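FOR RELEASE IN MAY

Awwad Puts Color Sorting to the Test, and Says Most Toy Storage Advice Is Oversold

TAVERDALE – Awwad, the home storage label owned by Jakisside, today released its first guide to putting away building bricks. The company wants it known from the start that the guide will not change anyone's life. It covers one job: getting loose plastic bricks off a flat surface and into small bins, sorted by color, with as little fuss as possible.

The guide is called Drerkosen, and it runs to 30 pages. Awwad had planned on 80. The shorter version is what was left after the company took out every claim it could not back up, including a chapter on sorting as a path to calm and a set of charts that ranked bin shapes by how happy they made people.

"We sell storage, so we have every reason to tell you that the right bin fixes a messy room," Awwad said in a statement. "We don't believe it. A bin is a place to put things. Someone still has to pick them up."

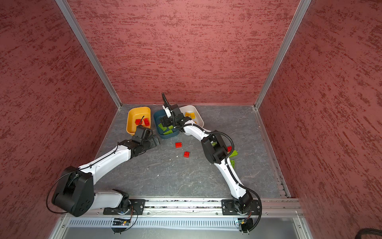 Drerkosen takes a dim view of the large mixed tub, which most homes already own and which most storage sellers would like to replace. The tub is quick to fill and slow to search. Anyone who has tipped one out to find a single yellow piece knows the trouble. But the guide also admits that a mixed tub is fine for young children, who build with whatever comes to hand and see no reason to care if the red ones are together.

Sorting by color is the method the guide tests, and it gets mixed marks. It is easy to explain and easy to check at a glance. It works well with a small set in a few plain colors, one bin to a color. It works far less well once a collection grows, when shape matters more than shade and a deep pile of green hides the one green piece that is wanted. Awwad says a household with 2000 bricks should think hard before going down this road, and should not buy a shelf of new bins to find out.

The guide is just as cool on matching bins to contents. A yellow bin seems the natural home for yellow bricks, and plenty of catalogs show it that way. In use, the company found that yellow on yellow is hard to see. Yellow pieces in a white bin, or light green ones against dark teal, stand out better. The color of the bin matters less than whether everyone in the house remembers what goes in it.
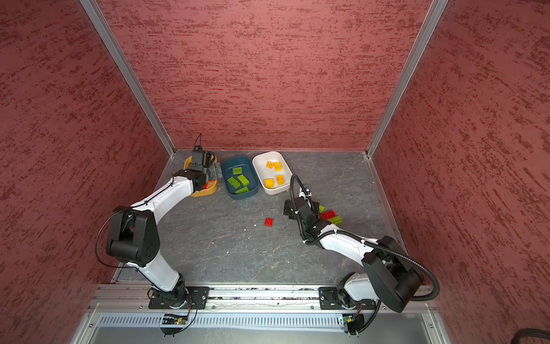 Bin size gets a chapter of its own, and it is the one most likely to annoy other sellers. Awwad argues for small and shallow. Deep boxes look tidy in a store and turn into pits at home. A shallow bin shows what it holds, can be carried to the table, and can be tipped out without much of a cleanup after. It also fills up fast, and the guide does not pretend otherwise.

Work surface comes up too. Drerkosen advises a hard, flat top that can be wiped down, and it warns that busy patterns make small pieces harder to spot. Carpet is called "a poor idea with a long history." The guide has no advice on how to get children to help. An early draft did, and readers in Taverdale told the company it was nonsense.

"There was a two-minute challenge in there, with a timer," Awwad said. "Parents wrote back that they had tried it and now had a timer to put away as well. We took it out."

Jakisside, which paid for the guide, asked for a section on how sorted bricks might help with early learning. Awwad declined to write one. Naming colors while putting things away may do a child some good – so may naming them at any other time – and the company did not think it had anything to add on the subject. 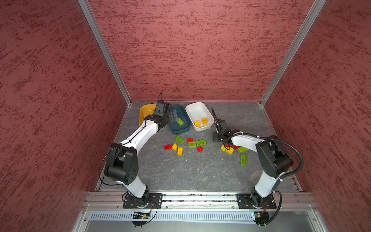 What the Guide Covers

Drerkosen has chapters on mixed tubs, sorting by color, sorting by shape, bin size, work surfaces, and when to leave the mess alone until morning. It lists 2 cases where Awwad thinks buying nothing is the better choice: when the household already has small boxes of any kind, and when the children are likely to lose interest within the year.

Availability

The guide is free from Awwad and at the Jakisside store in Taverdale. No purchase is needed, and there is no coupon inside.

About Awwad

Awwad makes plain bins, trays and boxes for the home. It is part of Jakisside and is based in Taverdale.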